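January
By Fotini Athanasiadis
2 minute read

Why does a lid keep soup hot?

Have you ever lifted the lid off a big pot and felt a whoosh of steam on your face? That steam is carrying heat away, and it's in a real hurry to leave!

Everything hot is made of tiny bits, called molecules, that jiggle about. The fastest jigglers at the top of the soup leap right out into the air. Each one takes a little heat with it, so the soup left behind gets cooler. Scientists call this evaporation — a big word for a very sneaky escape.

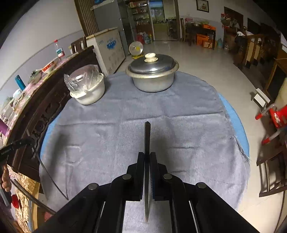 A lid shuts the door on those escaping molecules. They bump into the metal, turn back into drops and dribble down into the soup again. Metal lets heat travel through it quickly, so a knob on top gives your fingers something to hold, like the round cream-coloured one on the aluminium pot. A lid shaped like a dome works nicely too, and the drops can slide down its curved sides.

Try it at home! Ask a grown-up to pour warm tap water into 2 matching mugs. Put a saucer on one and leave the other open. Wait while you read a chapter of your book, then dip a clean finger in each. Which mug is warmer? Now look under the saucer — see any drops?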